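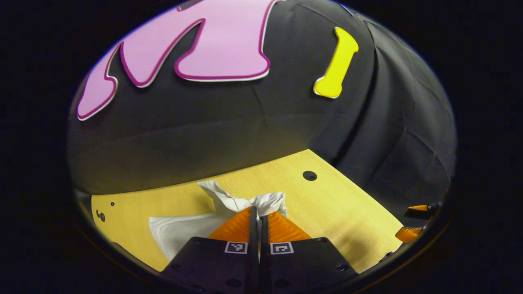 Print this page | E-mail this page
Last updated: 2026-02-09

Speaker notes – "What the second visit tells you"
Food writers' evening, Tilholm library hall

Hi everyone, thanks for coming out, and thanks to Remo for the introduction (I did not write it, I promise – he left out the part where I once sent back the wrong table's soup).

Start with the Chambi story. Slow down here, I always rush it.

So the first time I ate at Chambi I was grumpy. I'd driven four hours, I'd missed lunch, and the person I was meeting canceled while I was in the parking lot. I went in anyway and had the trout with fava beans and mint, and I wrote in my notebook, and I quote, "fine, bit salty, nice bread." That was it. If I'd had to file a review that night, that's what Hernán and Flor Ccori would have gotten for eleven years of work. Nice bread!

I went back in June. Same trout, same table even, the one by the coat hooks. And it was wonderful. The skin crackled, the beans were sweet, there was a little spoonful of sour potato cream that I swear I hadn't tasted at all the first time, though Flor tells me it was on the plate both times. The salt was the same too. I'd been hungry and cross and I'd eaten half a basket of salted butter before the fish showed up.

Pause. Ask who here has gone back to a place they didn't like. Take two or three hands, no more, we lost ten minutes on this in Uvbridge.

I know the money side. I wrote for a paper with 2000 readers and no expenses at all, so every second visit came out of my own pocket. What I do now is make the second one small. Go at lunch. Sit at the bar, order one starter and one dessert, drink water. You can learn a lot from a starter at one in the afternoon when the room is half full and the chef may be off. I learned more about Vunalham from a bowl of leek soup on a rainy lunch than from the whole tasting menu, and the tasting menu was 123 dollars before wine.

Vunalham bit, if there's time:

Dinner there is a show. Lots of little plates, lots of explaining. Jarosław Rutkowska runs the floor and he's terrific at it, very dry, never hovers. But I came out of that dinner unable to tell you what I'd liked. I had a list of nouns. Smoked eel, rye, plum, something with hay. Then the soup: leeks cooked way down, a bit of brown butter, chopped egg on top. I remember every spoonful. I put the soup in my first paragraph and the eel in my fifth, and I got some cross mail about it, and I'd do it again.

Now the notebook question, which somebody always asks. I write things down in the restroom or in the car. I don't take notes at the table because it changes how people treat you, and it annoys whoever you're with. Bakari Magesa (he's in the second row, wave, Bakari) types everything into his phone under the tablecloth and thinks I'm old-fashioned. We've argued about this over some very good dinners.

Read the short passage here, the duck one, from "I wanted to dislike the duck" to "and then the plums." Drink some water first.

Last part – length. My column is 300 words. When I started I used about half of them on the room: the lighting, the chairs, the parking. Cut the chairs unless they hurt. Tell me what you ate, what it cost, whether you were looked after, and whether you'd go again with your own money. If you've been twice, say so. If you've only been once, say that too, and say if you had a headache.

Questions. Repeat each one into the mike, the back rows can't hear. If they ask about star ratings, give the short answer (I don't use them, my editor would love me to) and move on.

Remind them Flor has sent over a tray of the potato bread, it's on the side table with the butter. Go easy on the butter.

4 comments | Print this page | E-mail this page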